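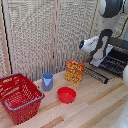
Foto: Noemí Espinoza

Von: Guadalupe Salinas
An: Liste Armzelle
Betreff: Re: Versatz beim Greifen nach dem Umbau in Stallbridge

Hallo zusammen, hallo Chibuzor,

danke für die ausführliche Fehlerbeschreibung, damit kann man wenigstens was anfangen! Ich zitiere mal die entscheidende Stelle, der Rest steht ja im Archiv:

Am Nachmittag schrieb Chibuzor Abubakar:
> Seit wir den Tisch vor den Paravent geschoben haben, greift der Arm
> immer ein Stück zu weit rechts. Beim Korb fällt es kaum auf, bei der
> Tasse kippt er sie jedes zweite Mal um. Wir haben die Kamera neu
> kalibriert, gleich zweimal, der Restfehler sieht prima aus und es
> ändert sich trotzdem nichts. Den Greifer haben wir auch schon
> getauscht, gegen den aus der Bratu-Kiste. Liegt es vielleicht am
> Licht? Der Paravent ist ja ziemlich hell, und das Geflecht macht
> auf dem Tiefenbild so ein Gekrissel.
>
> Zweite Frage: Wie oft fahrt ihr eigentlich die Referenzpunkte nach?
> In der Anleitung von Eustaquio steht was von alle 300 Zyklen, das
> kommt mir arg viel vor für eine Tischzelle.

Also, der Reihe nach. Das Licht würde ich erstmal vergessen. Wenn das Geflecht stört, springt der Fehler hin und her, mal links, mal rechts, und bei euch ist er ja brav immer auf derselben Seite. Das riecht nach Basis. Ihr habt die Kamera gegen den Tisch kalibriert, aber steht der Arm noch so zum Tisch wie vorher? Bei uns in der Pornell-Halle hatten wir genau das im September: Tisch verschoben, Arm blieb auf seinem Sockel, und in der Konfiguration stand munter der alte Abstand. Die Kamerakalibrierung merkt davon überhaupt nichts, die ist in sich völlig stimmig. Wir haben zwei Abende gesucht (und uns gegenseitig die Schuld gegeben, war auch schön).

Mein Vorschlag: Tisch leer räumen, Spitze in den Greifer, die vier Eckpunkte langsam von Hand anfahren und die Koordinaten mit denen in der Datei vergleichen. Wenn an allen Ecken derselbe Betrag fehlt, ist es reiner Versatz, dann reicht es, den Basisrahmen zu korrigieren. Wird der Fehler zu einer Seite hin größer, steht der Tisch verdreht. Bei uns waren es 8 mm, und 8 mm reichen locker, um so eine schmale Tasse umzuwerfen.

Zum Greifertausch: Den hätte ich ehrlich gesagt gelassen, jetzt habt ihr womöglich zwei Baustellen. Die Bratu-Finger sind länger als die alten. Schaut bitte nach, ob der Werkzeugpunkt mit umgestellt wurde, sonst setzt er euch nachher auch noch zu tief auf. Die Schrauben am Flansch über Kreuz anziehen, danach einmal kurz ohne Last durch alle Gelenke fahren und hören, ob was klackert. Und guckt auf das blaue Lämpchen am Greifer, bei unserer Firmware muss es nach dem Neustart dauerhaft leuchten. Blinkt es, hat er den Nullpunkt nicht gefunden.

Was den Probeaufbau angeht, auf dem Foto von Noemí oben steht er so, wie ich ihn gern habe: roter Korb links vorn, dann die kleine blaue Tasse, die rote Schüssel, die Müslischachtel, rechts unter dem Greifer der schwarze Abtropfständer. Vorne rechts bleibt Platz zum Ablegen. Die Schachtel steht übrigens absichtlich etwas verdreht! Steht alles schön parallel zur Tischkante, findet ihr einen Winkelfehler nie. Und den Ständer bitte als Hindernis eintragen, und zwar mit den Zinken und nicht bloß mit der Grundfläche. Getsemaní hat sich da schon mal eine Fingerkuppe am Greifer verbogen (die vom Greifer, keine Sorge).

Referenzpunkte: Die 300 von Eustaquio stammen noch aus der Isetti-Zeit, da stand der Arm auf einem Rollwagen. Auf festem Sockel fahren wir sie einmal pro Woche nach und immer, wenn jemand am Tisch gerückt hat. Das ist eine Sache von ein paar Minuten, ich mache das beim Kaffee. Schreibt die Werte auf, am besten mit Uhrzeit — ein langsames Wegdriften seht ihr nur in der Liste.

Ach ja, Klebeband! Markiert die Tischfüße auf dem Boden. Wir haben gelbes genommen, es hält so lala, aber man sieht sofort, wenn was gewandert ist.

Eustaquio, falls du mitliest: Kannst du die Zahl in der Anleitung ändern, Seite 68 müsste das sein? Und Chibuzor, schick mal die vier Eckwerte rum, sobald du sie hast, am liebsten als Text und nicht wieder als Tabelle, die mein Mailprogramm nicht aufmacht.

Viele Grüße
Guadalupe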